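# What the picking cells changed at Clulholm

The returns hall at Clulholm handles toys. Mixed lots come back from shops, and each item has to be lifted out, turned, checked against a part list and sent to resale, repair or scrap. Until last June all of that was done by hand, in two shifts of 12 people. Four of the benches are now robot cells, and the hall runs two shifts of 6. The other staff moved to repair, which had been short for years, or to the Cusanlow depot. I work in process engineering and helped to specify the cells, so I'm not neutral.

My argument is a narrow one. The discussion before the change was about how many jobs would go. Too little of it was about what the remaining jobs would consist of, and that is where most of the difficulty has been.

A sorter used to handle 2,000 items in a week. Most were easy. A plastic brick tub or a boxed doll needs a glance, and the glance also gives the worker a short rest between harder items. The cells took the easy items first, as they should. What reaches the hand bench now is the remainder: things with cracked wheels, missing screws, unclear part numbers. Each one needs a decision, and the decisions come one after another for a whole shift.

Small vehicles are the class we spend most time on. They are narrow, they have parts that stick out, and a grip that suits the body may foul a buffer or a roof. New grips are tried in simulation before they go to the hall. 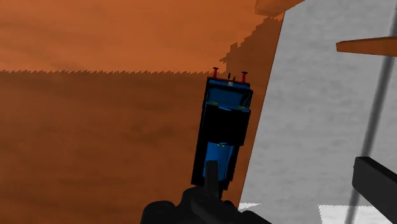
A grip that passes there still has to be approved by someone who knows the goods. At Clulholm this is Danica Stoyanova, a sorter for most of her working life. She rejects grips that the software scores well, usually on the grounds that the toy will be marked or a thin part bent. Her rejections are recorded as a code and a free text line. The code is what management reads. The free text line is where the knowledge is, and for the first months it went into a field that no report used.

This is skilled technical work. It was still graded as sorting until Hrvoje Grgić, the shift manager, put in a request to have it regraded. The request took longer to approve than the purchase of the cells. I mention this because the business case, prepared with our integrator Ndlovu, listed training as a cost and had no line at all for what the staff would teach the system.

There are gains, and I don't want to play them down. Wrist complaints have fallen. The late shift finishes at nine instead of ten. Repair has a full bench and people there say they prefer it. The sister site at Kinmont, which kept hand sorting, has had trouble filling its vacancies.

But the pace of the hand bench is now set by the cells - when a cell gives up on an item it drops it into the exception tray, and the tray doesn't wait. We have tested a limit on the tray, so that a cell slows down when four items are queued. Output fell slightly and the error rate at the bench fell by more. I would make the limit permanent. The finance side would like another quarter of data.

Any site planning the same change should ask its supplier three questions early. Who approves a new grip, and at what grade? Where do the free text notes go? What does the cell do when the person beside it is busy? We asked the third one after installation, and the answer was that it carries on.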